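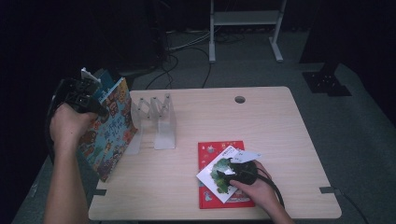 Picture books and a stand being set out on one of the display tables at the Vellville reading room.

Vellville kids' shelf goes face-out as reading room readies for June

VELLVILLE - The picture books are coming off the shelves in Vellville. On purpose.

The town reading room is moving part of its children's collection onto low tables for the summer, covers facing out, instead of packed in spine-first along the back wall. Doors open to families at 10 a.m. on the first day of the June program. Free, no card needed to sit and read. Card needed to take anything home, same as always.

The children's collection runs to 3022 titles by the latest count, picture books and early readers together. Most of them a four-year-old can't find, says Manee Boonyarit, who is running the changeover.

"Kids that age don't read spines," Boonyarit said. "They pull out six, drop six, and take the one on the floor with a dog on it."

So: tables. Each one gets a small group of books standing up, fanned open a little so they hold themselves, plus a stand with a card in it. The idea is a parent can glance at the card, a child can grab the book, and whoever comes by next can put it back more or less where it was.

The groups change every two weeks. First up are animals, weather, trains and "books with too many people in them," Boonyarit's name for the crowded search-and-find kind that get fought over. Bedtime comes later in the summer. So does food.

The tables are plain ones with rounded corners, which was a must for the toddler crowd. They came out of the old meeting room upstairs and needed nothing but a wipe-down. The stands are new. Two types were tried, a zigzag one in frosted plastic and a clear one with upright panels. Zollby, the shop on the square, supplied both at cost, and the reading room has put in for more of the clear kind. The zigzag ones will be used for thin paperbacks, which tend to slide.

Total spend on the project so far is $900, out of a summer budget the town approved in the spring. Most of that went on stands and card stock. The rest is tape, book jackets and a repair kit, the last one overdue according to anybody who has borrowed a pop-up book lately.

Speaking of repairs. While the shelves were being emptied, staff pulled 44 books with loose hinges or missing pages. Those go to the mending cart first and then back out if they can be saved. Ones that can't will be cut up for the collage hour, held afternoons at 3:30.

Not every book suits standing up. Big hardcovers do fine if they are opened wide enough, less so if the spine is tired. Small square board books tip over when somebody bumps the table, and somebody always bumps the table. Those stay in the low bins by the window, where they have allways been.

Arranging a group takes longer than it sounds. Tallest at the back, brightest in front, nothing hiding a title if it can be helped. Red covers pull the eye, so there is one on most tables. Cards go last. 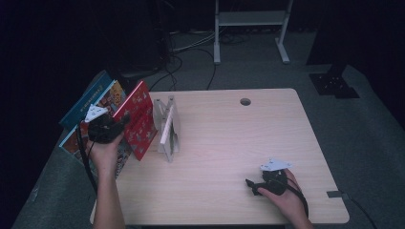
Sitthichai wrote in to the reading room's notice page to ask whether the older kids were being forgotten in all this. Tables are great for the little ones, the message ran, but a nine-year-old wants to find book five of a series, and wants it next to book four, and will walk out if it's been fanned open under a card about weather. Could the series please stay put? And could somebody bring back the reading lamp by the chapter books, it has been gone since winter.

The answer is yes on the first. Chapter books and anything in a numbered series stay on the shelves in order, Boonyarit said, and will get a little more room now that the picture books are thinned out. Comics too. The lamp is being looked into.

Others have asked about noise. The tables sit on carpet, at the far end from the newspapers, and story time keeps its usual slot at 11 a.m. so mornings before that should be quiet enough for the crossword people. The reading room is asking that strollers be left by the front door, not between tables.

Up to 80 picture books will be out at any one time. The rest can still be browsed on the wall shelves or asked for at the desk. Anything on a table can be borrowed, including the last one, including the one that makes the group look good. Take it. A new one gets put up in its place.

Borrowing limits don't change for the summer. Late fees on children's books remain at zero, a rule that came in last year and seems to have brought back more books than it lost.

There is a favorites vote as well. Slips of paper at the desk, write down a title, drop it in the box. The books with the most slips get a table to themselves in the final two weeks. Spelling does not count. Drawings of the cover are accepted from anyone who isn't writing yet.

Ikemen, the noodle place across the street, is putting up the prizes, a kids' bowl for each of the winning voters, drawn from the box. Parents pay for thier own.

Help is still wanted for resetting tables at the end of the day, 5 p.m. to closing. It's a half hour job, mostly standing books up again. Older children can do it with an adult along. Sign-up sheet is at the desk, next to the vote box.

Donations of picture books are welcome through the end of the month if the covers are sound and nobody has colored in them. Please don't leave bags outside overnight. It rained on the last lot.

Boonyarit hopes to keep some of the tables out into the fall if the families like them. No decision yet. The meeting room upstairs will want at least a couple back for the tax help sessions, and there's the matter of where the holiday display goes.

The reading room closes early, at 4 p.m., the day before the program starts so the last groups can be set up. Book drop stays open.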